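Notes from a visit to the pilgrim house in Plundden, 2022-06-06

I walked the last two stages of the Zepeda trail this spring, and at the end I stayed one extra night in Plundden to see the new pilgrim house on its open day. Several people in my walking group asked me to write how it was, so I write it down while I still remember the details.

## Getting there

From Narnville the trail goes first along the river and then up through the chestnut forest. The old guidebook says that you must climb 3,000 feet on the second day, but it adds both sides of the valley together, so do not be afraid of it. The bad part is short. It comes after the stone bridge, where the yellow signs were painted over in January and the new ones are not all in place. I took the wrong path once and had to ask at a farm.

The house is on the upper street, behind the church of the village. If you come by bus, get off at the second stop, not at the first one, or you will walk up the hill with your backpack for no reason.

## The open day

The doors opened in the morning and there was coffee for everybody, with a hard almond cookie that is made only in this valley. We were divided by language. My group was the English one, and we were mostly people who had another language at home, so everybody spoke slowly and I understood all of it.
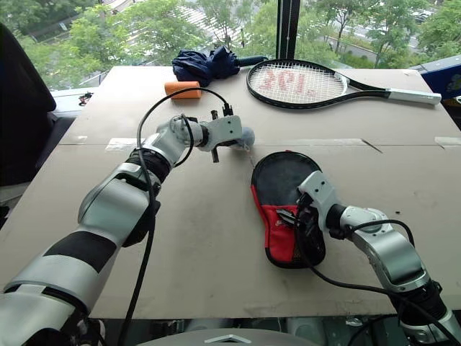
*Table by the big window, with the trees and the road outside.*

The tour began with the history. Pilgrims on this road used to sleep in the hall of the church, on straw, and they paid with work in the garden. The old register is kept in a glass case. In the best year it had 1,122 names, written by many different hands, and next to some names there is a small drawing of a shell or a boot. I would have liked to look at it longer, but the next group was already waiting.

After that we saw the sleeping rooms. They have bunk beds with a curtain and a lamp for each person, and I was glad to see enough hooks for wet jackets. The kitchen is small for the number of beds. There are 5 showers. Pilgrims with the stamped card pay less, and the card can be bought from Fliltia, the association which takes care of the trail, also on their website.

## The second part of the trail

In the afternoon there was a talk about the extension to the coast. It will be marked in the same yellow, and it will have its own stamp. The speaker showed a map with the planned stops, but two of the villages do not have any place to sleep yet, so for now you must take a bus between them.

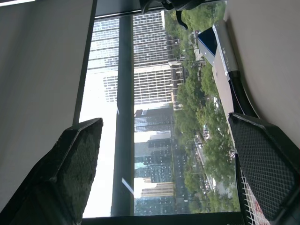
The extension interests me more than the mountain part, and I asked about the distance between the water points. The answer was that the longest dry piece takes half a day, so you should carry two bottles. This route also goes through a city, and many walkers do not like that. I see it differently. After several days of forest I enjoy a large window with a view of the city, and I can sit at it for an hour with my shoes off. The coast section should also be easier for older walkers.

## Practical things

- Bring your own sheet or sleeping bag. Blankets are given, but only in winter.
- The shop in Plundden closes for lunch and opens again late.
- There is a cash machine in Narnville and none after it.
- The stamp for the final stage is given at the house until the evening meal.

I plan to go back in the fall, when the chestnuts are down, and walk the first stages that I missed.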